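Home Office and Workspaces > Desks and Cabling

Thread: Black leads all over a white desk, where would you start?

flatpack_fern
Monday, May 25, 2020

We've got a room in a small unit in Hanbridge with white walls, a wood floor in one part, and desks that get used by whoever is in. I've been told I can spend a bit to sort out the cabling. The desk that annoys me most has a big curved monitor on a V-shaped stand on one side and another monitor on the other side facing away, so two people can work across from each other. The power strip lives on top of the desk near the second one, with all the adapters in it. One long black lead runs from there right across the desk and over the front edge. Another one has tied itself in a knot in the middle. 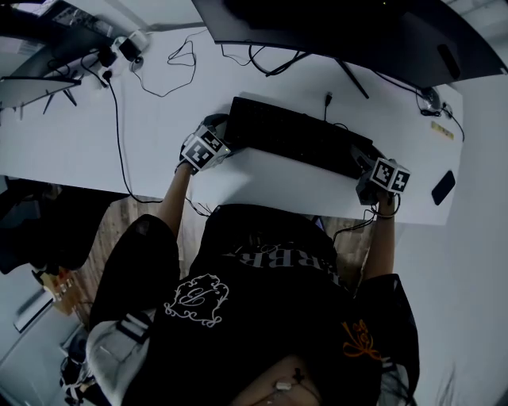
Does a power strip have to come off the desktop before you can tidy anything else? It's the best place to begin, and most of the other leads get shorter runs once it's fixed underneath, but you can tidy the signal leads first if you're waiting on parts.

That's what I was told at the hardware shop, anyway. I'd like to hear from people who have done it on a desk that is used from both sides, where there isn't really a back to hide things behind.

What I don't want is to drill through the top. The desk is 700 mm deep and it's in decent condition.

kerbside_finds

You don't need to drill through the top. You need short screws into the underside, and even then you can get away with clamps. I have the Zallon clamp-on tray on mine. It grips the edge of the desk and hangs below. Takes a power strip and four or five adapters with room left for the slack.

The knot in the middle is just lead that's too long for the job. Swap it for a shorter one and the knot goes away.

lowvoltage_lou

Disagree with the clamp-on tray for a two-sided desk. The clamps need an edge, so on a desk like that they end up at someone's knees, whichever side you choose. A screwed-in tray down the middle of the underside is the one that works. Check the thickness of the top before you buy screws.

I'd also say don't rush into buying shorter leads. Monitors get moved. If you cut everything down to exact length you'll be buying longer ones again by July. Coil the extra, put a hook and loop tie on it and lay it in the tray.

kerbside_finds

They're only at your knees if you put them in the middle. Put them at the ends. I'm tall and have never hit mine.

flatpack_fern

Thanks both. Ends might be tricky as there's usually a chair parked at one end. I measured underneath and there's a rail running along the length, set in 100 mm from each edge. Would a screwed tray fit between the rails or does it need a flat run?

lowvoltage_lou

Between the rails is fine if the tray is narrow. Sonditz makes a mesh one that is 1,000 mm long and sits well inside what you've got. Mesh is better than solid for adapters because they get warm. Put the strip in with the sockets facing sideways so you can get a plug out without lying on the floor.

two_coats

Coming at it from another direction. What does the lead over the front edge go to? If it's the supply to the strip, then a tray won't fix it by itself. You still need a way to get from the desk to the wall without crossing where people put their feet. On a wood floor your choices are a floor cover strip, moving the desk to the wall, or bringing power down from above.

Floor cover strips are cheap and they work, but chairs hate them. After a year the edges lift and you've got a trip hazard with a lid on it.

flatpack_fern

I've been wondering about coming down from above. There are already pipes and conduits along the ceiling in our room, clamped together in a bundle and turning the corner at the wall. They look pretty much like this from down at desk height, with a big monitor over on the right. 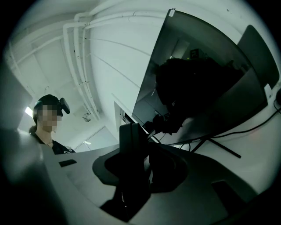

So my thought was a short run off the existing conduit to a pole or a hanging reel over the desk. There's plenty of height, and the walls are plain so a bit of white trunking wouldn't stand out. I got a rough idea of price from Montecinos Electrical down the road and it was 700 dollars for one drop including the fittings, which is more than I was hoping for but not silly if it gets the floor clear for good.

Main thing I'm unsure about is whether it looks terrible having a pole come up through the middle of a desk that two people are trying to talk across.

two_coats

Don't assume the stuff on the ceiling is all electrical. A bundle like that can have data, power and who knows what else in it. Get the electrician to open it up and tell you what's what before you agree on a price. And it has to be a licensed sparky doing the drop, you can't do that part yourself.

As for looks, a pole at the end of the desk is far less annoying than one in the middle. If the tray runs the length of the underside then it doesn't matter where the power arrives.

lowvoltage_lou

Agree with that. End of desk, into the tray, done. Skip the hanging reel. They swing, and people bump them when they stand up.

kerbside_finds

700 dollars to hide one lead seems like a lot to me. I'd try moving the desk first. Costs nothing and takes ten minutes with two people. If one short end is against the wall the lead can drop down the leg and go along the skirting board, and you can still sit on both long sides.

flatpack_fern

We did have it like that for a while. The trouble was glare on the curved screen and nobody could get past with a chair. Happy to try it again at a different angle though, it's a fair point.

quietkeys

I'll add something on the small stuff, as the thread is all about power so far.

Keyboards. If yours gets pushed around at an angle all day, the lead drags everything with it. A stick-on clip at the far edge of the desk with a bit of slack in front of it fixes that. Or go wireless, but then put the little USB receiver somewhere permanent. Loose ones get swept off with the crumbs.

Phones. Give them a spot with its own charging lead that comes up from the tray and is held by a clip. Otherwise somebody pulls a plug off the strip to charge theirs and it's the monitor plug every time.

Labels. Put a small label at both ends of every lead before you pull anything out. Both ends matters. I labelled only the plug end once and spent an afternoon under a desk tracing the rest by hand.

lowvoltage_lou

Second the labels. I'd use the wrap-around kind. Flat stickers let go of thin round leads after a few weeks and you find them stuck to the desk or somebody's sleeve.

quietkeys

Masking tape folded over like a flag does the same job and costs next to nothing.

lowvoltage_lou

It goes gummy in summer. Fine if you're redoing it every year.

flatpack_fern

OK, plan for now. Label everything at both ends. Sonditz mesh tray between the rails, power strip inside it, sockets sideways. Leave the monitor leads the length they are and tie up the extra. Then try the desk end-on to the wall for a fortnight, and if the glare is still a problem I'll ask Montecinos to come and look at the ceiling and quote again on a pole at the end.

Do I need a longer supply lead if I turn the desk? The one on the strip now is 2 metres.

two_coats

Measure it down the leg and along the skirting board, then add a bit for the run inside the tray. With the tray being a metre long and the strip sitting somewhere in it, 2 metres could be tight. Put the strip at the wall end of the tray and you might get away with it. Don't plug one strip into another to make up the difference.

kerbside_finds

And vacuum under there before you put the tray up. You won't want to do it after.

flatpack_fern

Will do. Tray is ordered, I'll post again when it's up.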